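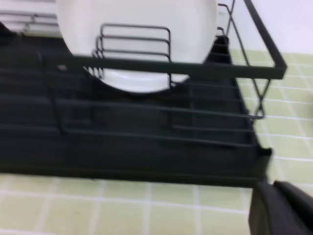
3.2 Household water use at the kitchen sink

The kitchen turned out to be the most rewarding room in the whole Drideneck survey. We logged 1,075 washing-up sessions across 77 homes between April and the end of summer, using a Pollix flow meter fitted under each sink. Of these, 927 gave clean readings from start to finish and are used in the rest of this section. The others were dropped, mostly for flat batteries.

What excites us most is how much the timing matters. Homes that washed up once in the evening used far less water per item than homes that washed after every meal, even when the number of people was the same. Figure 2 plots liters per session against the hour of the day – the peak just after 7 p.m. is hard to miss.

[Figure 2. Water used per session by hour of day, all homes, clean readings only.]

We also asked people how they rinse. A running tap was the usual method in 445 sessions, and a filled bowl in most of the remainder. Bowl rinsing held up very well, and the gap grew wider with larger loads. This fits the pattern Zhong found in student housing, although those kitchens were shared and ours were not.

Air drying was common in both groups and had no clear link to water use. Yeison Ñahui suggested splitting the homes by sink size as well, and the result is lovely: in the Claver apartments, where the sinks are small, the two rinsing methods come out almost level. We return to this in Section 4, where sink volume enters the model as a separate term.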